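Two Grippers, Two Weeks: Notes from the Luik Bench
16/12/2019

Those of you who stopped by in November will remember that we had two hand-held grippers on loan to the group, the Flalier and the Dalov, and that we promised to tell you how they got along. Well, we have finally gone through all the recordings (269 of them, which is a good many more than we had planned on!) and we are happy to share what we learned.

The Flalier is the lighter of the pair and a real pleasure to carry around for an afternoon. Its fingers close softly and evenly, and new people picked it up in nearly 3 minutes. Where it let us down was on thin, flat things lying on a desk, which it liked to push along instead of lifting. The Dalov is heavier on the wrist, and we did grumble a bit, but it holds on to whatever you give it and the trigger has a lovely short travel. Both of them talk to the Eterbridge controller without any fuss once the firmware is up to date, so please do update before you borrow one.

Tracking the fingers is where most of our questions came from this time, and we would love to hear how other groups handle it. We went with a square black-and-white marker mounted by the gray finger, set at a tilt, and we still go back and forth about the best angle for it. Bright ceiling lights and window blinds in the background are worth keeping in your test recordings too, as most of us work in offices much like this one.

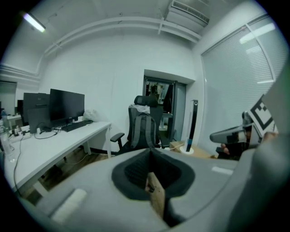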